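Notes on Reading an Associate Offer Before Signing It

Over the past year I have been asked by a number of junior colleagues to look over offer letters from small and mid-sized law firms. The letters differ in length and tone, but the same clauses give rise to the same questions, and I have decided to set out my views in one place. What follows is general commentary and does not replace advice on a particular contract or under the law of a particular state.

The first matter is the description of the position. Many firms advertise for an associate and then issue a letter engaging the lawyer as "of counsel" or as an independent contractor. The title on the door matters less than the arrangement behind it. A contractor will generally be responsible for self-employment tax, may have no claim to health coverage, and may find that the firm's malpractice policy does not extend to his or her work. The candidate should ask in writing whether the position is one of employment and whether coverage under the firm's policy begins on the first day.

The second matter is compensation. Base salary is usually stated plainly. The bonus is usually not. A letter from Premlow that I reviewed in October offered a bonus "at the discretion of the partners, having regard to performance." Such wording creates very little that can be enforced. If a bonus formed part of the discussion at interview, the formula should appear in the letter or in a schedule attached to it.
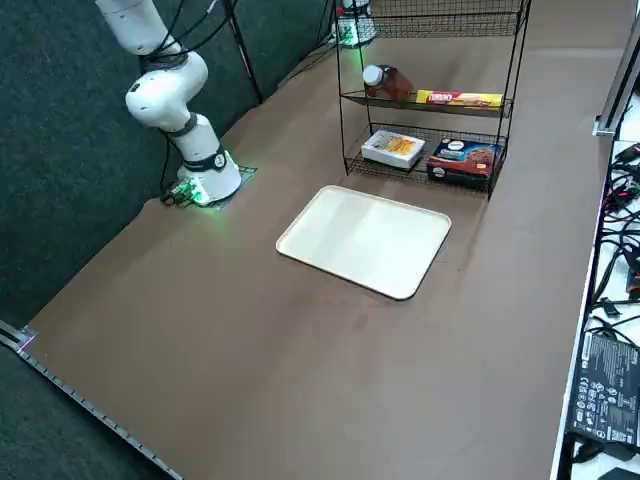 Demetrius Zamora wrote to me after reading a draft of this post and took a different view: a discretionary bonus is acceptable where the base salary is fair, and a candidate who presses for a formula at a firm of six lawyers may simply be shown the door. He would ask what was paid to associates in each of the past two years and leave the wording alone.

I accept that the point has force in a very small firm. I would still ask for the formula once, politely, and record the answer in an email. A firm that has paid bonuses regularly should have no difficulty in saying so.

The third matter is hours. Liew, a firm whose standard letter I have now seen more than once, does not state an annual billable requirement in the letter itself. It refers to "the expectations set out in the office manual, as amended." The manual should be requested before signature. It is also necessary to know what counts. Some firms credit pro bono work up to a limit, and 300 hours is the most generous limit I have encountered. Others credit none. Time spent on training, client development and bar association work is treated differently from firm to firm, and the treatment may decide whether a bonus threshold is within reach.

The fourth matter is money that must be returned. Signing payments, bar fees and moving expenses are often subject to repayment if the associate leaves within a stated period. One letter from Raltby required repayment of the full $3169 in moving costs if the associate left at any time in the first 2 years, including where the firm itself ended the employment without cause. The candidate, Intan Setiawan, asked that the sum be reduced month by month and that the obligation fall away on a dismissal without cause. Both changes were made within a day. She has kindly permitted me to mention the matter.

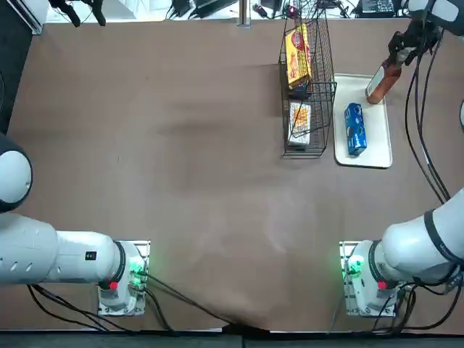 Repayment terms of this kind are seldom drafted with any particular associate in mind. They are carried over from an earlier letter, and the person who sends them out may have full authority to change them. A short request that identifies the clause and proposes replacement wording will be received better than a general complaint.

The fifth matter is departure. Rule 5.6 of the ABA Model Rules, adopted in some form in most states, bars agreements that restrict a lawyer's right to practice after the relationship ends, subject to an exception for retirement benefits. Candidates sometimes take this to mean that nothing in the departure clause can affect them. Notice periods, confidentiality terms and provisions on how clients are to be told of a move all deserve careful reading, and the state's own version of the rule should be consulted.

I have been asked whether the letter used by Sirik, which runs to a single page, is preferable to the longer forms. It is easier to read. It is also silent on malpractice coverage, notice and outside work, and each of those subjects would need to be raised before the letter is signed and returned.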